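# 第七章 平台用工中的劳动关系认定

## 学习目标

学完本章后，应当能够：

- 说明劳动关系与承揽关系的主要区别，以及这种区别为什么影响企业的成本结构；
- 运用从属性标准分析一项具体的用工安排；
- 区分合同文本与实际履行，并说明裁判者通常如何处理两者不一致的情形；
- 了解“第三类劳动者”的立法思路及其争议。

## 引例：Makgate 的上门维修业务

Makgate 是一家提供电子设备上门维修服务的平台公司。用户在手机应用上提交故障描述，平台把订单推送给附近的维修人员，维修人员可以接受，也可以放弃。公司在册的维修人员有 600 名，全部签订《合作服务协议》。协议第二条写明：双方为平等的民事合作关系，不构成劳动关系，公司不为合作方缴纳社会保险。

协议同时规定，维修人员应当在接单后 60 分钟内与用户取得联系，使用平台统一的报价表，不得私下收取费用。用户评价低于规定分数的，系统减少派单；连续两个月低于该分数的，账号停用。报酬按单结算，平台从每单中扣除一定比例的服务费。

某年 5 月，公司调整了派单规则，维修人员放弃订单的次数开始计入评分。一名维修人员的账号随后被停用。他申请劳动仲裁，主张自己与公司之间存在劳动关系，要求公司支付解除劳动关系的经济补偿，并补缴社会保险费。公司答辩称，申请人自备工具，自行决定上线时间，还同时在另一平台 Drornomance 上接单，不受公司管理。

仲裁机构需要回答的问题看起来很简单：这名维修人员是不是公司的劳动者？本章的大部分内容都围绕这个问题展开。

## 第一节 为什么身份认定重要

劳动法上的多数保护以劳动关系的存在为前提。最低工资、工作时间上限、加班费、带薪休假、解雇限制、社会保险，这些规则原则上只适用于劳动者。如果双方的关系被认定为承揽或者一般的服务合同，报酬、期限和解除条件就主要由合同决定，受损害的一方只能依据合同法或者侵权法寻求救济。

对企业来说，身份认定直接影响成本。雇用一名劳动者，除工资外还要承担社会保险的单位缴费部分、带薪假期的支出以及解除合同时的补偿。这些支出在业务量下降时很难同步减少。承揽方式则不同，没有订单就没有支出，需求波动的风险基本上由提供服务的人承担。

身份认定对第三方也有影响。维修人员在用户家中损坏了财物，用户应当向谁索赔？如果存在劳动关系，用人单位对工作人员执行工作任务造成的损害承担责任。如果是承揽关系，定作人原则上不承担责任，只有在定作、指示或者选任上有过错时才承担相应责任。保险公司在设计责任保险产品时，也要先弄清被保险人与实际提供服务的人之间是什么关系。

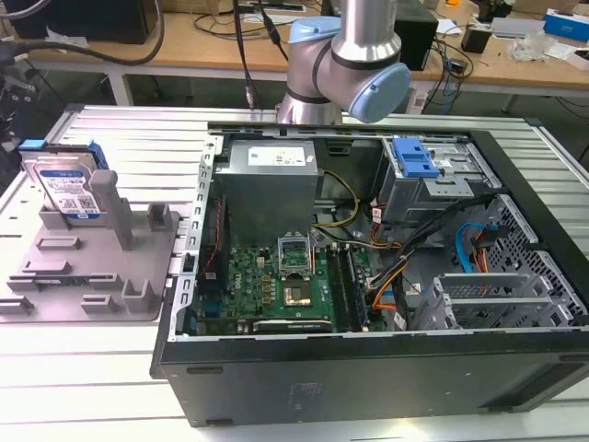
税收方面的差别同样不能忽视。工资薪金所得与劳务报酬所得、经营所得适用不同的计税方法，扣缴义务人的责任也不相同。一些企业把原有员工转为“合作方”，让他们先登记为个体工商户再签约，目的之一就是改变所得的性质。这种安排是否有效，要看业务实质，登记形式本身不能决定结果。

还有一点常被初学者忽略：身份认定往往具有溢出效应。一名维修人员胜诉，只解决他一个人的请求，但同一份格式协议适用于全部在册人员，后续的请求很可能接连出现。企业在个案中选择和解，有时就是为了避免形成一份对自己不利的裁判。和解协议通常约定支付一笔款项，同时写明双方对用工性质不作确认。阅读有关报道时，应当注意区分和解与判决，前者不产生对法律问题的认定。

## 第二节 从属性标准概说

各国判断劳动关系的用语不同，核心都是从属性。我国学理上一般分为三个方面。

**人格从属性**，指劳动者在提供劳动的过程中服从用人单位的指挥、管理和监督。典型的表现包括固定的上下班时间、考勤、工作流程要求和纪律处分。

**经济从属性**，指劳动者的生活来源主要依赖用人单位支付的报酬，生产资料由用人单位提供，经营风险由用人单位承担。

**组织从属性**，指劳动者被纳入用人单位的组织体系，其劳动是用人单位业务的组成部分。

三者之中，人格从属性通常被看作最重要的一项。经济从属性单独存在时，说服力有限。一家小型供货商可能全部收入都来自同一个客户，但这并不使它成为客户的劳动者。

在引例中，三个方面的指向并不一致。维修人员自己决定是否上线，这一点削弱了人格从属性；但联系用户的时限、统一报价和账号停用规则又说明平台对劳动过程有相当程度的控制。工具由维修人员自备，而定价权完全在平台手中。维修服务是平台的主要业务，用户付款时面对的也是平台，组织从属性因此较为明显。

分析时不宜采用计票的办法，即列出若干因素，再看哪一边数量更多。各项因素的分量取决于行业特点。自备一套螺丝刀和自备一辆货车，在经济上的意义相差很大；快递行业的时限要求和咨询行业的交稿日期，也不能作同样的理解。

### 算法管理带来的问题

传统的指挥管理由具体的人作出，班组长发出指令，劳动者执行。平台把相当一部分管理职能交给了系统。派单顺序、评分权重、奖励和限制都由程序计算得出，劳动者看到的只是结果。

一种观点认为，既然没有人下达命令，劳动者拒绝订单也不受处分，就谈不上服从。相反的观点认为，评分下降导致派单减少，收入随之减少，其约束力与纪律处分没有本质差别。近年来的裁判和规范性文件逐渐重视后一种观点，要求考察平台规则对劳动者的实际影响，包括劳动者能否自主决定工作时间和工作量，以及劳动过程受平台规则约束的程度。

由此产生了举证问题。派单规则掌握在平台手里，申请人能够提供的往往只有手机截图和收款记录。由谁证明规则的内容，证明到什么程度，将在第四节讨论。

## 第三节 合同文本与实际履行

引例中的协议已经写明双方不构成劳动关系。这一条款能起多大作用？

一般的立场是，劳动关系的认定以事实为准。当事人可以约定权利义务，但不能通过约定排除强制性规范的适用。协议名称叫“合作”“承包”还是“居间”，都只是考虑的材料之一。实际履行与文本不一致的，以实际履行为准。

试比较下面的情形。Felimov 是一家安装服务公司，与 60 名安装人员签订承揽合同。合同约定安装人员可以自行雇用帮手，可以把工作转交他人完成，报价由双方逐单协商。如果这些条款得到了真实履行，有人确实雇了帮手，有人确实就报价讨价还价，承揽关系的主张就有较强的事实基础。如果安装人员每天早上到公司开会，由调度员分配当天的工作，请假需要批准，转包条款从未使用过，那么合同怎样写就不再重要。

实践中更难处理的是中间状态，即文本的一部分得到履行，另一部分没有。此时需要确定争议发生的期间，收集该期间内的派单记录、结算记录和沟通记录，再对照从属性的各个方面逐项分析。规则中途发生变化的，变化前后应当分别判断。引例中 5 月的调整之所以值得注意，原因就在于此：放弃订单从没有后果变为有后果，前后两段时间的结论可能不同。

## 本章常用术语

| 术语 | 含义 |
|---|---|
| 从属性 | 判断劳动关系的核心标准，包括人格、经济、组织三个方面 |
| 承揽 | 承揽人按定作人要求完成工作、交付成果并取得报酬的合同 |
| 算法管理 | 由系统对派单、评价和报酬进行计算和调整的管理方式 |
| 第三类劳动者 | 处于劳动者与自营者之间、享有部分劳动保护的人员 |

## 课前思考

1. 引例中的维修人员同时在两个平台接单。这一事实对三种从属性分别有什么影响？
2. Ivanyshyn 公司要求所有服务人员穿着统一制服，理由是方便用户识别身份。公司认为这属于质量和安全要求，与管理无关。应当如何评价这一理由？
3. 假设某服务人员一年完成 339 单，全部来自同一平台，但每单都可以自由拒绝。仅凭这些信息能否得出结论？还需要了解哪些事实？
4. 如果立法为平台从业者设立单独的类别，只给予报酬和职业伤害方面的保障，原本属于劳动者的人是否会因此被归入这一类别？

第四节从举证责任入手，先介绍劳动仲裁中的一般规则，再讨论平台数据的提交。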